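How many demos before a bracket pick works? And do I keep the fumbled ones?
Posted in Learning From Demonstration

Latifa Benjelloun
Hi all! First post on Drimcombe, long-time reader. I'm collecting teleoperated demonstrations for a parts handling task and I'm having way more fun than I expected, but I have reached the point where I need other people's opinions.

The task is license plate brackets. Black plastic, flat, long, full of cutouts. The arm picks one up from a rack shelf, carries it over and sets it down in a tray. I drive, the system records the head view, the joint positions and the hand commands, and at the end I press keep or discard. I have 381 kept episodes since February. Nearly all of them are clean, one-try picks, and I threw away anything where I missed the first grasp.

The policy I trained on those is lovely when it gets the bracket on the first try (I actually cheered!). When it misses, it closes on air, lifts, and carries nothing at all to the tray with total confidence. 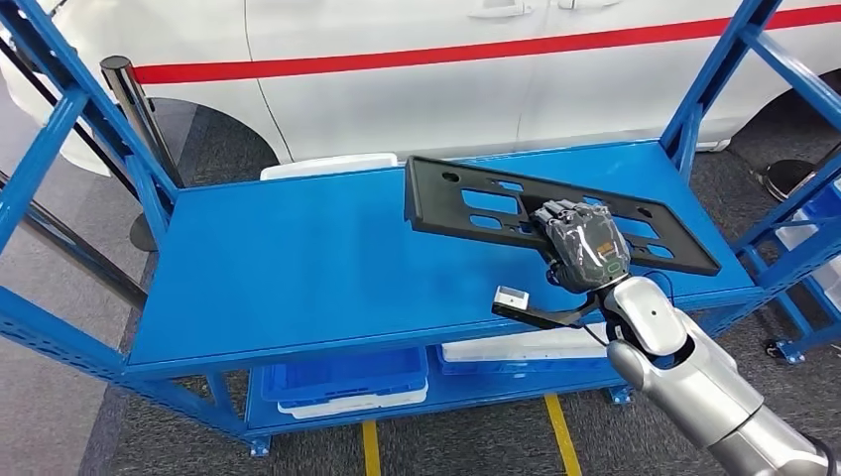
Bracket in hand over the top shelf, gripped near the center.

So, two things I'd love help with. Do I go back to keeping the episodes with a fumble in them? And how much should I be moving the bracket between episodes? Right now I lay it down in pretty much the same place, lengthwise along the shelf, and only nudge it a little. Oh, and the hand has a clear film cover on it. I'd like to know if I have to start over when I change the cover, because it creases differently every time I put one on.

Thanks in advance, this place is great.

Preda
Keep the fumbles. Your policy carries nothing to the tray because you never showed it what a miss looks like, so from its point of view "hand closed, going up" always means the bracket is in there.

I'd split them into two kinds, though. A fumble where you miss, open, back off and try again is gold. A fumble where you push the bracket halfway across the shelf and then chase it is mostly you being annoyed, and the model will learn the chasing. Discard those, or cut the start off and keep the part where you recover.

You can also make recoveries on purpose. Start the episode with the hand already in a bad spot, closed beside the bracket or a bit too high, and record only the fix. They're short, so you can do a lot of them in an afternoon, and you get really good at it! On our sorting job at Trenside we had 1369 episodes and the deliberate recoveries did more for us than the last several hundred ordinary ones. Your mileage will vary, our parts were chunkier than yours.

On placement, move it much more than you're moving it. Angle matters most with a long flat part. If every demo has it lengthwise, a bracket lying diagonally is a brand new object as far as the policy knows. I write a start position and angle on slips of paper, shuffle them, and draw one before every episode, otherwise my hands drift back to the comfortable spot.

brurilska
more data. always more data

also check your gripper camera is in sync with your joint log, mine was 2 frames off for a month and everything looked like a grasping problem

Drimcombe_regular
Agree with Preda on nearly everything. Adding a bit on the cover, as that got skipped.

Don't start over. Put a fresh one on at the start of each session and note it in the episode log, so the creases vary across your set. If all your demos come from one cover, the model can get attached to how it looks. I went through 13 covers on my last set and stopped seeing any difference between them after the first few.

What I would watch is grip feel. If your hand reports finger force, compare a few closes with the film on and off, on the same bracket. And hold back some episodes from a cover you never train on, so you have something fair to test against.

Latifa Benjelloun
Oh this is wonderful, thank you! Slips of paper are cut and in a mug already. I'm going to record a batch of recoveries with the bracket at every angle I can think of and retrain. Checking the sync tonight too, brurilska, you have me worried now.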